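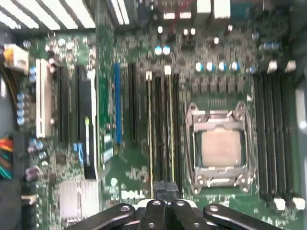 Keeping desktop computers longer: records, parts and disposal
Speaker notes, Zultorholm site meeting, December 2019

Filed under: Talks and Slides / Asset Management

We use cookies to remember your settings and to count visits. By continuing to use this site you accept this.

OPENING

Title slide stays up while people sit down. Start on time.

Scope first. The talk covers office desktops owned outright. Leased machines follow the terms of the lease and most of what I say won't apply to them. Laptops are out of scope too, mainly on account of batteries, which need a talk of their own.

The fleet is 3,300 desktops across Zultorholm and Murnotley. Ask for a show of hands: who has a replacement schedule based on age alone? Expect most of the room. Move on without comment.

SLIDE: WHAT THE AGE RULE DOES

The age rule says a machine is replaced on a fixed date whatever its condition. It makes budgeting easy, and finance departments like it for that reason. Do not argue that it is foolish. It was a fair rule when each new generation of hardware was plainly faster at office work than the last one.

The problem is that the rule uses purchase date as a stand-in for condition. Two machines bought on the same order can have very different histories. One sits in a clean records room and is switched off at night. The other sits on the floor beside a loading door and never gets switched off at all. The rule retires both on the same day.

Point at the chart. The horizontal axis is age at first hardware fault. The vertical axis is share of machines. Say clearly that the chart leaves out machines with no recorded fault, so it can't be read as a failure rate. Somebody will ask.

SLIDE: WHERE FAULTS COME FROM

In our tickets the leading group is storage. After that come power supplies and fans. Memory faults are less common than people expect, and many tickets logged as "memory" were closed by reseating the module. Boards and processors are far down the list.

This matters for planning. The parts that wear are mostly cheap and can be swapped with hand tools. The parts that are expensive to replace are mostly the ones that last.

Caution: ticket categories are chosen by whoever closes the ticket. "Slow" is a category in our system and it should not be. It covers failing drives, too little memory, a profile full of old files and a bad network port.

If asked about capacitors: older boards had well-known trouble. We have no data of our own that separates it out. Leave it there.

SLIDE: THE RECORD

This is the main slide. Spend the most time here.

The age rule can be dropped only when there is a usable record for each machine. Ours is kept in Chaimongkol, the inventory system we built on top of the old purchasing database. The name means nothing to outsiders; explain it once and then say "the inventory."

Minimum fields: asset tag, model, serial number, location, date placed in service, parts replaced, date of last inspection, grade. Everything else is optional. We began with a much longer form and people stopped filling it in.

Location is the field that goes wrong. Machines move when staff move, and staff do not file a form. We now match location against the network switch port each night and flag differences. The match is imperfect where docks or small unmanaged switches are in use. Flagged records go to the site desk, which either corrects them or marks them as checked.

Parts replaced must be logged against the machine, and the part removed must be logged as well. At Murnotley we lost track of a batch of drives this way. They were found later, in a drawer, unlabeled. Since they could have held personal data, the incident had to be reported internally and it used up a good deal of goodwill.

SLIDE: GRADING

There are 3 grades.

Grade A: return to desk. No fault found, meets the memory and storage baseline.

Grade B: repair and return. A known fault in a part we stock, or below baseline and able to be upgraded.

Grade C: retire. Board fault, processor fault, case damage that affects safety, or a model for which firmware updates have ended.

Firmware support decides more cases than hardware condition does. A working machine that can't receive security updates is Grade C on our network. Some will object to this on waste grounds. The reply is that Grade C machines are stripped for parts before they leave, so the sound drives, fans and supplies go back to stock.

Grading is done on the bench with the side panel off. A grade given from the ticket alone is provisional and is shown in gray in the inventory.

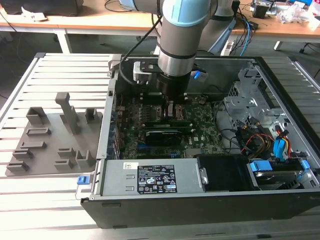
Desktop case open on its side on a slatted metal worktable.

SLIDE: INSPECTION ORDER

Read the order aloud, since the slide text is small.

Disconnect power, then hold the power button to discharge what is left in the supply. Panel off. Dust out, with fans held still. Check the cooler mounting before touching anything near it. Check connectors for discoloration. Reseat memory. Check that the drive's serial number agrees with the record. Panel on, run the self-test, save the log.

The processor is left alone unless the log shows thermal faults. Removing a cooler means cleaning off the old compound and applying new, and the socket is easy to damage once it is exposed. On boards where the contacts are in the socket, a bent contact can turn a Grade B into a Grade C. We have done it. Whoever takes a cooler off puts a note in the record, even when the same cooler goes straight back on.

Socket covers: keep them. A bare socket on a shelf collects dust and fingerprints. The covers come with new boards and are usually thrown out with the packaging.

SLIDE: SPARES

Stock by family of machine, not by single model. Power supplies are the sticking point. Many small office desktops use a shape and connector particular to the maker, so a standard supply does not fit. Drives and memory are simpler.

Bristico handles our reclaimed parts. The contract says that parts arrive tested and tagged, with the test log attached to the tag number. Ask for the log in the contract itself. We left it out of the first version and received boxes of parts marked "tested" with nothing to show which test had been run.

Reorder points are reviewed in July, after the school-year machines have come in. The review takes in usage by family and any model due to lose firmware support. It makes no sense to hold supplies for a model that will be Grade C before the parts are used.

SLIDE: DATA

A short slide. Do not rush it.

Drives leaving a machine are wiped or destroyed before they go anywhere else. Wiping is logged by drive serial number. A log by asset tag isn't enough: the drive may have been swapped earlier in its life. Solid-state drives need the drive's own erase command; overwriting does not reach every cell.

Drives that will not respond are destroyed on site. We do not send them out for recovery or for warranty credit. The credit is small and the paperwork to justify it is not.

SLIDE: COST

Keep this plain. Labor is the largest line. Parts come second, a long way back. Storage space is real and is usually left out of these comparisons. We were asked to put it in and did so, using the internal rent figure.

Savings depend on how long the retained machines last. We have 2 years of records under the new rule, and that is too short a period to claim a full-life figure. Say so before someone else does. The handout shows the method and leaves the final column blank for people to fill in with their own rates.

Energy use: newer desktops draw less at idle. For machines in normal office hours the difference did not change any of our decisions. For machines that stay on all the time it can, and those should be looked at one by one.

QUESTIONS TO EXPECT

"Do users complain about old machines?" They complain about slow ones. Replacing a spinning drive with a solid-state one closed most of those tickets.

"What about a mixed fleet and imaging?" It is more work. We limit the number of families allowed at a site and move machines between sites to keep to the limit.

"Can we see the inventory form?" Yes. It is the back page of the handout. Leave spare copies at the door.

If time is short, skip the spares slide and refer people to the handout. Do not skip the record slide.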